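# Best way to clean a big tub of second-hand toy bricks?

**Leen Bitar**

Hello all! I've just taken over the toy shelf at our playgroup in Braltness and I'm thrilled to bits, because someone has passed on a huge tub of the large chunky bricks, the ones toddlers can get their hands round. They've been in a loft for years and they feel sticky -- not filthy, just that dusty, tacky feel old plastic gets. There's a bit of crayon on some of them too.

I'd love to have them out for Thursday morning. Can they go in the dishwasher? Or the washing machine? And how do you get right down between the studs without spending your whole evening at it?

---

**mossy_kettle**

Oh you lucky thing, those bricks last forever! We did 118 of them last April and I enjoyed it far more than I should have.

I'd do them by hand in the bath. Lukewarm water (hand-hot at the very most, as hotter can warp them and then they won't grip), a good squirt of washing-up liquid, and leave them for an hour while you have a cup of tea. Give them a swish every so often. An old toothbrush gets between the studs beautifully, and a bottle brush is better still for the hollow side underneath. 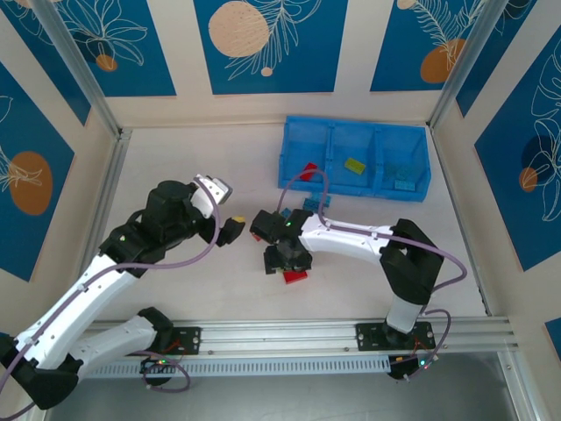 For the crayon, try a dab of bicarb on a damp cloth and rub in little circles. It takes some patience but it does shift! I wouldn't use anything with bleach in it on the coloured ones, my sister did that with a set from the Huvau jumble sale and the reds went a funny pink.

Drying is the slow bit. Shake each one out hard, stand them hollow side down on towels, and turn them over before bed. Put them away damp and they'll smell of pond by the weekend. Once they're dry, tip them out on a wipeable table and look them over for cracks and chewed corners before they go back on the shelf.
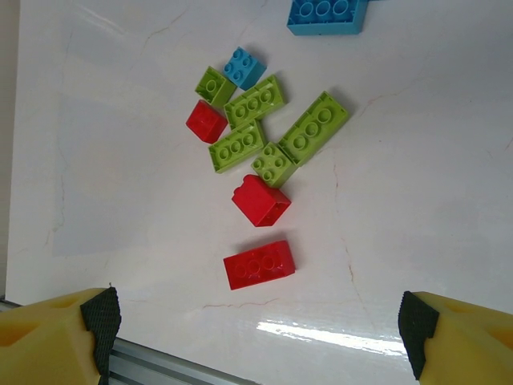 ## If you do want to use the washing machine

It can be done! Zip them into a mesh bag or an old pillowcase, no more than half full, with a couple of towels in the drum to stop the racket. Cold or 30, gentle cycle, no spin if your machine lets you. I wouldn't put anything with stickers, wheels or a squeaker through -- those want a wipe by hand.

---

**Adjei**

dishwasher top rack, no heat dry, in a net bag. been doing it 8 years. small ones will drop through and jam the arm if you skip the bag

---

**Leen Bitar**

Thank you both so much!! Bath it is, and I've found a bottle brush at the back of the cupboard. I've put 21 in to soak as a trial run and the water's already gone grey, it's disgusting and brilliant. Will try the bicarb on the crayon after tea.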